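6.3 Comparing two sets of gripper fingers

Use this procedure when you have two finger sets for the Ineo controller and need to know which one handles soft items better. Allow 80 minutes for both sets. Finish the zero-point check in section 6.2 first.

Before you start

Clear the part of the table the arms will reach. Items stored along the far edge may stay if they are outside the work envelope set in section 5. Choose one soft item, such as a small pouch, and one rigid item, such as a marker. Use the same two items for every run.

CAUTION: Keep hands off the table while the Enable lamp is lit. The arms can move without a tone.

1. Fit finger set A to both grippers. Tighten the screws by hand, then a quarter turn with the supplied key.

2. On the controller, open Tools > Grippers and select the profile for set A.

3. Set the closing delay to 1000 ms on both sides.

4. Lay the soft item flat between the two arms.

5. Bring the left gripper to the edge of the item at slow speed and close it until the fingertips make contact.

6. Pick up the rigid item with the right gripper and hold it over the soft item.

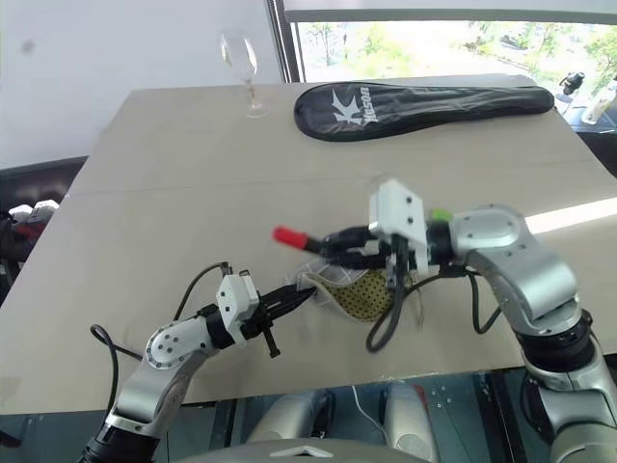
7. Lower the right gripper in small steps. Stop if the left gripper loses its hold, and write down the height shown on the controller.

8. Open both grippers, return the arms to Home and repeat steps 4 to 7 until you have 4 complete runs.

9. Change to finger set B, select its profile and repeat from step 3.

Note: Wrist cables need enough slack for the full range of the wrist, but a loop that hangs too low can catch on the item. If a cable touches the item during a run, move the cable clip and discard that run.

Note: Controllers supplied through Grirkton before January use 2000 ms as the default delay. Change this value by hand. Loading a profile does not overwrite it.

Recording results

Enter each run on the Chan sheet at the back of this guide. Mark a run as failed if either item is dropped or if the soft item folds under the fingers. Leave the comment column blank for normal runs.

If both sets fail on the soft item, go to section 6.5, Grip force. Replacement fingers are ordered from Nillthorpe using the part number on the inner face.

Section revised May 23, 2019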